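The Chair by the Window

2020-06-19

I have been back at my desk for 28 days, and in that time I have developed strong feelings about ceilings. Ours is white and ribbed, with beams that run off toward the back of the room as if they had somewhere better to be. At home I had a ceiling too, I assume. I never looked.

The other thing I have feelings about is the light. Stijn Cuypers likes the blinds down and the lights on, all day, in June. I like daylight. We have settled this like adults, meaning the blinds are down and the lights are on. 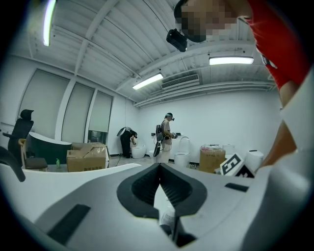
Then there's the chair. It's black, it has a headrest and a mesh back, and everyone wants it. My own chair is a Bedel with 2,000 lunches in it and a lever that does nothing. I pull the lever anyway. Stijn says his does nothing either, but his does nothing at the right height.

I did look up what a new one would cost and closed the tab. Okero had a secondhand one for 50, with two wheels missing, and I gave that more thought than I should have. The seller said it was "great for leaning."

So I get in early. If I'm there before Stijn I take the good chair, put my bag beside it and look busy until he gives up. He has started getting in early too. At this rate we'll be passing each other in the parking lot at dawn by September, and I still won't have fixed the lever.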